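Two people wanted for the Anard build, evenings and weekends

Hi all. Looking for 2 more pairs of hands on Anard, our home-built two-armed helper. Job is fetching drinks off a table and putting them in the fridge. Sounds easy. Isnt. Some soldering, some Python, alot of moving bottles back to where they were. 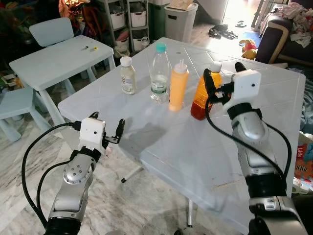 Do I need to own any tools?
Bring a laptop if you have one, everything else is in the workshop.

What we need: one person happy with wiring and cable runs, one who can write tidy code for the grippers. No degree needed. Patience, yes. Unpaid, sorry, but tea and travel up to 13 pounds a session. Starts October 2018, first proper demo planned for November. 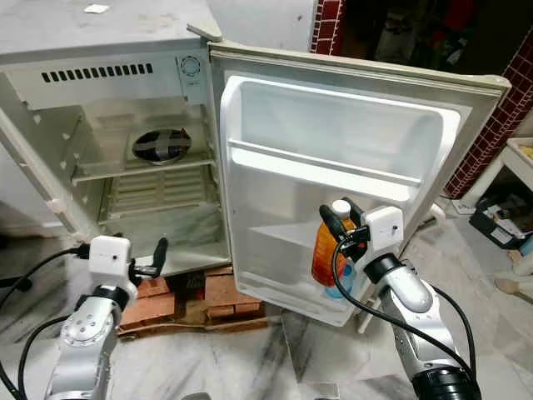
Fridge loading is the big job this winter. Round bottles, mostly, and every one a different width. We want someone to own the door side of it, so the deep lower bin first, then the shallow one up top, then the shelf across the inside. The bricks under the cabinet set the height so please dont shift them, all the arm positions are worked out from there.

To apply: short note to Hafþór Þórarinsdóttir, say what you've built, broken or fixed. Pictures welcome. No CVs pls. Say which evenings you can do.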